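Workshop tips for demonstration recording, October 2022

The following guidance is issued to all operators who record manipulation examples at the Mevport workshop. It applies to both Matska benches and replaces the July sheet. Operators trained at Wimgate should read the section on bin placement with particular care, as the practice at that site differs.

## Preparing the bench

Wipe the work surface before the first recording of a shift. Crumbs of foam, tape fragments and dust collect quickly and will appear in the wrist view. Small scuffs in the surface itself may be left alone.

Blue tape marks the grid. Press down lifted edges with a fingernail or a plastic scraper – never a metal blade, which cuts into the surface. Replace a strip when it has torn through. A wrinkled strip may stay in service until the end of the batch, and replacement strips must follow the old line exactly. Do not lay new tape over old.

Keep tools, cups and spare parts off the grid. Items that belong to the task stay where the task card puts them.

## Placing the bin and the foam

Set the storage bin on the grid cell named on the task card. The bin may cover tape lines. Its position should vary between examples within the limits given on the card, and the operator should make that change by hand before the arm is enabled.

Foam blocks are to be handled by the edges. Thumb dents remain in the material and make one block easy to tell from another, and a system trained on such recordings may come to depend on the dent. Brush off loose specks where practical. A block that has lost a corner goes to the discard shelf.

Lay the block flat in the bin. It need not be centered, and a strip of bin floor left showing on one side is acceptable.

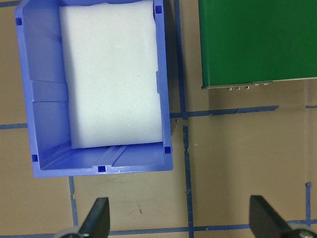 *White foam block in the blue bin, with the gripper fingers apart.*

## Recording an example

1. Confirm that the wrist view is live and that both gripper fingers can be seen in it.
2. Open the gripper fully.
3. Start the recording, then pause briefly before the first movement.
4. Move at an even pace. Corrections are permitted and should be left in.
5. Release the object completely before stopping the recording.

Failed attempts are to be kept and marked as failed. An attempt spoiled by outside causes, such as a hand entering the view, is to be marked void. Please do not delete files at the bench. Deletion is done by the Van Dusen office after review.

Each full batch consists of 382 examples. Operators should take a break after every 57 and should change over at that point when 2 people share a bench. Tired operators tend to repeat the same path, and repeated paths are of limited use for training.

## Care of equipment

Clean the finger pads with a dry, lint-free cloth. Solvents are not to be used on the fingers or on plastic bins. Light scratches on a bin are of no concern, but a cracked rim should be reported and the bin withdrawn.

The camera lens is cleaned at the start of the shift only. If it must be cleaned during a batch, enter the example number in the log – the reviewers will look for a change in the picture at that point.

## End of shift

Return the arm to its rest position, switch off the bench at the wall panel and sign the log. Bins are stacked empty on the lower shelf. Foam blocks go back in the covered tray, lying flat.

Questions regarding task cards should be sent to the Van Dusen office in writing, with the bench and batch number stated.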